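Teaching a Two-Armed Robot by Remote Control in Simulation
Student project report, Nivonby course, 2025-10-12

We use cookies to remember your settings and count visits. Accept | Manage choices

1. What we wanted to do

Our project asked a simple question: how good does a person have to be at driving a robot before the robot can learn from them? We worked with a simulated two-armed robot in a home environment we called Quintana, and we drove it with Rustum, a small control program we wrote ourselves. One person moves two hand controllers, the arms follow, and every joint position and gripper command is saved along with the camera views. A saved run is one demonstration.

We picked simulation for a practical reason. You can drop things all afternoon and reset with one key! That made us much braver than we would have been with real hardware, and I think we learned faster for it.

2. Driving the arms

The first task was reaching for things on a table. It sounds easy and it really isn't (not at first, anyway). Your own hands want to move together, and the robot's arms have to be placed one at a time until you get the feel of it.
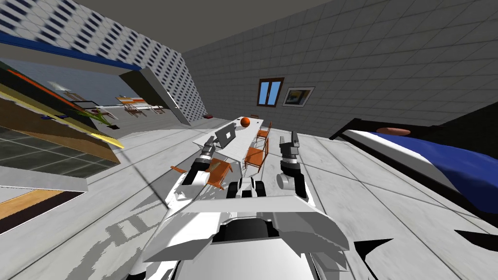
Figure 1. Left gripper near the laptop, right gripper raised with its fingers open.

After some practice we agreed on a rule that helped a lot: park the arm you are not using up high, fingers open, then forget about it. Before that, we kept bumping chairs with the idle arm while staring at the busy one. The rule also made our recordings more alike, and the learning step seemed to like that very much.

Each of us recorded in sessions of 9 demonstrations and then swapped places. Longer sessions were a mistake. By the end of a long one the motions got jerky and we started cutting corners, and all of that goes straight into the data. In total we kept 300 demonstrations.

3. Choosing a view

Rustum lets the driver switch between a view from above the robot's body and a view from the gripper. We argued over this one more than anything else in the project. The body view tells you where the furniture is, and you can plan a whole reach from it. The gripper view is great for the last few inches, when you want to see both fingers and whatever will end up between them.
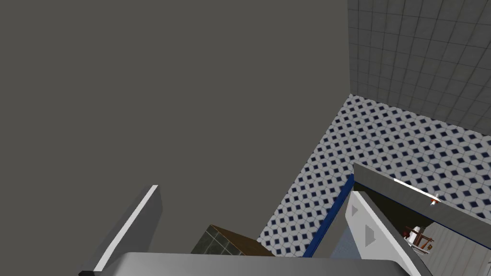

The trouble is that it's very easy to get lost up close. Turn the wrist a little too far and you have a big piece of wall and a slanted floor to steer by, and your sense of up and down goes with it. Our fix was to switch back to the body view whenever the driver hesitated – no shame in it – and start the approach again. We also slowed the wrist turning speed in the Rustum settings, and everybody on the team drove better the same day.

4. Training and results

We trained a small policy on the saved runs using the Taronent toolkit, first on both views and then on the body view alone. With both views, the policy reached the target in 6 out of 9 test starts. With the body view alone it managed 2. We were thrilled with the 6, to be fair! The misses were nearly all early stops, with the gripper pausing short of the target much like we did when we were unsure.

5. Next steps

We'd like to trim the pauses out of the recordings and train again on the same set. We also want to try a task that needs both arms at once, such as lifting something wide, and see whether the parking rule has to go.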